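Daltatetti Home Arm, bed and laundry kit

Can a machine make your bed yet? We get this one every week, and we love it, so the answer goes right at the top of the page: partly! The Home Arm with the bed and laundry kit will pull a flat sheet straight, lift a shirt off a chair and drop it in a hamper, and close a drawer if the drawer runs easily. It won't put a cover on a duvet. We have tried that in the workshop at Grollham for 9 months and we still end up with a corner inside out.

What's in the kit
Two-finger gripper, set of 6 spare fingertip pads, wall charger, printed guide
Reach: 38 inches from the base
Software: Maksymiv 2, updated in February
Price of kit: $600 (arm sold separately)
Fits: Home Arm and the older Junden base, with adapter

Good to know before you order
Heavy quilts are slow going. Fitted sheets need a person on the far corner - the arm can hold one side while you do the other, and that's a real help if you have a bad back. Plain colors work better than busy prints for now. Swap the pads when they start to look shiny.

Page updated 12 August 2020

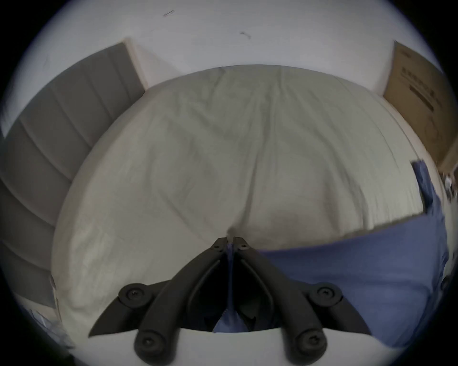 Soft things are the hardest job in the house, and the most fun to work on. A plate keeps its shape wherever you grab it, but cloth bunches and slides and goes somewhere new each time. Even a pinch of blue fabric between two fingertips, on top of a rumpled off-white duvet, asks a lot: get hold of the top layer, leave the bedding under it alone, and don't let go halfway. Two fingers can do plenty of that already - folding it neatly afterward is what we're working on next, and we can't wait to show you.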